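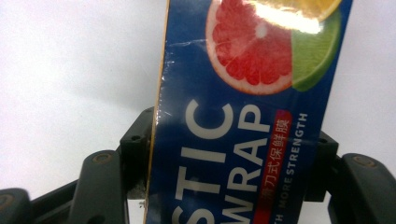
A Celina dizia que a película aderente era a única coisa da cozinha em que se podia confiar. Dizia-o com a caixa azul na mão, a das frutas na frente, metade de uma toranja e um gomo de lima, e eu pensava sempre que ninguém no seu perfeito juízo embrulhava limas.

— Embrulha-se tudo — respondia ela.

Tinha-me contratado em janeiro para a ajudar a esvaziar a casa do tio. O tio não tinha morrido, tinha ido viver para um apartamento em Prustden com elevador e uma varanda onde cabia uma cadeira, e deixara para trás quatro armários de cozinha que a família não se atrevia a abrir. A Celina atrevia-se. Trazia um método, tirado de um curso que fizera à noite, dado por um tal Saeed Naseri, e o método consistia em película aderente.

Segundo o Naseri, explicou-me, a loiça não se parte por causa das pancadas. Parte-se por causa do ar. Um prato dentro de uma caixa tem ar à volta e o ar deixa-o mexer-se. Tirado o ar, o prato fica convencido de que continua no armário.

— O prato fica convencido — repeti.

— É uma maneira de falar.

Eu já fizera mudanças com jornal, com toalhas, uma vez com as camisolas de um senhor que só deu por isso quando teve frio. Nunca me constou que um prato tivesse convicções. Mas pagavam-me ao dia, e ao dia uma pessoa embrulha o que lhe põem à frente.

Começámos pelos pratos de sopa. A Celina puxava a película, encostava-a à serrilha e rasgava-a com um gesto seco que lhe saía bem duas vezes em cada três. À terceira, a película dobrava-se sobre si mesma e ficava uma tripa transparente que ela metia no bolso do avental, para aproveitar. Ao fim da manhã tinha o bolso cheio e fazia barulho a andar.

O Danylo Romaniuk, que era quem conduzia a carrinha, entrou a perguntar se havia caixas prontas. Não havia. Viu a pilha de pratos brilhantes em cima da mesa e tocou no de cima com um dedo.

— Isto escorrega — disse.

— Não escorrega, adere — disse a Celina.

Ele levantou a pilha um palmo e voltou a pousá-la com muito cuidado. Depois foi fumar para o quintal e ficou lá até ao almoço.

O segundo armário era o das especiarias. Abri a porta e veio um cheiro a cravinho e a gaveta fechada. O tio guardava tudo em frascos de compota, com etiquetas escritas à mão numa letra tão inclinada que parecia ir a correr para fora do papel. Canela. Pimenta da boa. Pimenta. Um frasco dizia apenas «Wuyts» e tinha dentro um pó castanho.

— O que é Wuyts? — perguntei.

— Deve ser uma especiaria belga.

— Cheira a café.

— Então é café belga.

Era café, penso eu, e velho, e Wuyts seria o vizinho que lho dera ou a loja onde o comprara. A Celina, porém, embrulhou-o com três voltas e escreveu por cima, a marcador, FRÁGIL, como se lhe fosse entregar um testamento. O marcador não pegava na película. Esfregou-o com a manga e ficou uma nuvem.

À tarde telefonou a prima, a Cempaka Rondonuwu, que geria a mudança à distância e queria números. A Celina pôs o telefone em alta voz entre dois tachos.

— Quantas peças já estão?

— Muitas.

— Preciso para o seguro.

— Mais de 100 — disse a Celina, e olhou para mim de uma maneira que me desaconselhava a fazer contas.

— A avaliadora tem 1 366 na lista — disse a prima. — Da casa toda.

Houve um silêncio do nosso lado. A avaliadora chamava-se Pei-shan Fu e passara ali uma tarde inteira, no outono, a apontar tudo num caderno, até às molas da roupa. Parece que as contara uma a uma. Eu não lhe invejava o serviço, mas gostava de ter visto a cara dela com o frasco do Wuyts.

Quando a prima desligou, a Celina sentou-se num banco.

— Não chega — disse.

— O tempo?

— A película.

Propus jornal. Havia uma pilha junto ao fogão, quase da altura dele. Ela fez um não com a cabeça, o não das pessoas que pagaram um curso. O jornal larga tinta. O jornal guarda humidade. O Naseri tinha mostrado fotografias de um serviço de chá arruinado por um suplemento de economia. Perguntei se tinha mostrado também o suplemento. Ela não achou graça.

O que me fazia duvidar do Naseri, mais do que a história do ar, era um pormenor que a Celina me contara sem lhe dar importância: os alunos compravam-lhe a película a ele. Vinha de um armazém em Sornero e custava o dobro. A da caixa azul era de supermercado, e ela usava-a às escondidas do professor, com alguma culpa, como quem troca de médico.

— E nota-se diferença? — perguntei.

— Na do Naseri o prato fica mais calmo.

Disse-o a sério. Tinha um pires na mão e olhava para ele à procura de agitação.

Por volta das cinco, quando já se via mal, chegámos à terrina. Estava no quarto armário, ao fundo, atrás de uma máquina de massa, e era feia de uma forma que exigia esforço: asas em forma de peixe, tampa em forma de couve. A Celina calou-se quando a viu. Pegou nela com as duas mãos.

— Era aqui que ele punha os rebuçados — disse. — Nunca fez sopa nisto. Punha rebuçados e dizia que a couve sabia quem tinha comido a mais.

— E sabia?

— Eu achava que sim.

Fui buscar a película. Sobrava pouca no rolo, via-se o cartão por baixo. Ela desenrolou-a devagar e, dessa vez, rasgou-a direita. Deu uma volta à tampa, outra ao bojo, passou entre as asas. A tampa ficou presa. Abanou a terrina junto ao ouvido e ficou à escuta.

— Não se mexe — disse.

Continuo a achar que o ar não tem nada que ver com o assunto. Fui à pilha junto ao fogão enquanto ela procurava o marcador, amarrotei umas folhas de jornal e forrei com elas o fundo da caixa, e depois os lados. Quando se virou, a terrina já estava lá dentro e só se via a couve.

A Celina olhou para o papel, olhou para mim e fechou as abas.

— Se o Saeed perguntar — disse —, isso já estava na caixa.

O Danylo veio do quintal e levou-a para a carrinha. Ouvimo-lo arrumar qualquer coisa lá atrás, depois bater a porta, depois voltar a abri-la.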